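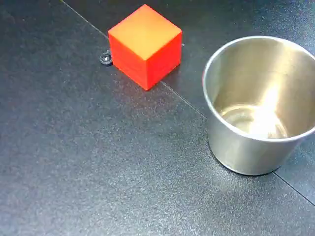 Panicker is an adventure film adapted from the video game of the same name. It was produced by the company Kimby together with the game's publisher, Ternex, and was released in cinemas in February. The film has a running time of two hours and four minutes.

Plot

A young map restorer in the port town of Pedeck finds that one of the charts in her workshop shows an island which appears on no other map. She sells her late father's boat to pay for the journey, and then has to ask the buyer, a retired smuggler, to take her there in it. The two are followed by a salvage company which believes that the island holds the cargo of a lost mail ship. In the last part of the film the restorer learns that her father drew the chart himself. The final scene, in which she returns to Pedeck by train, does not come from the game.

Background

The game was published by Ternex as a puzzle adventure for one player. It has little spoken dialogue, and the story is told mostly through letters which the player finds and puts in order. Kimby bought the film rights one year after the publication, but the first script was put aside. It followed the order of the game's chapters very closely, and the producers considered that a viewer who had not played would be lost in the first half hour.

A second script was written from the beginning. It kept the chart, the boat and the mail ship, and it gave a larger part to the smuggler, who in the game is met only in two chapters. The title was discussed for a long time. In the game, Panicker is the name of the boat, and this is explained in an optional letter which many players miss. The film explains it in the opening minutes.

Production

Filming took 18 weeks. The harbour scenes were made on location in the first six of them, and the remaining work was done in a studio, where the deck of the boat was built on a moving platform. Two storms were planned in the script — only one was filmed, as the platform needed repair and the studio had already been promised to another production.

The lead actress had not played the game before she was chosen. In interviews she said that she finished it during rehearsals, with the help of her younger brother, and that she asked for one line from the game to be put back into the script. It is spoken when the restorer first sees the island.

The music uses the main theme of the game in a slower arrangement. It is heard complete only once, over the closing titles.

Release

The first showing was held in a cinema near the harbour where the film had been shot, and local people who had appeared as extras were invited. In its opening weekend the film was shown in 3,018 cinemas. A version for home viewing followed in May, with 30 minutes of additional material, including the first design drawings for the second storm.

Reception

Reviews were mixed. Critics liked the scenes between the two main characters and the unhurried first hour, and several wrote that the salvage company was too weak as an enemy. Opinions about the train scene were divided. Players of the game complained that most of the puzzles had been removed — the one with the harbour lights is the only one that survives at full length — but they were generally pleased with the look of the island.

Sequel

Kimby has stated that a second film is in preparation. It will be based on an original story, and the retired smuggler is expected to be the main character. No date of release has been given.

See also

List of films based on video games
Panicker (video game)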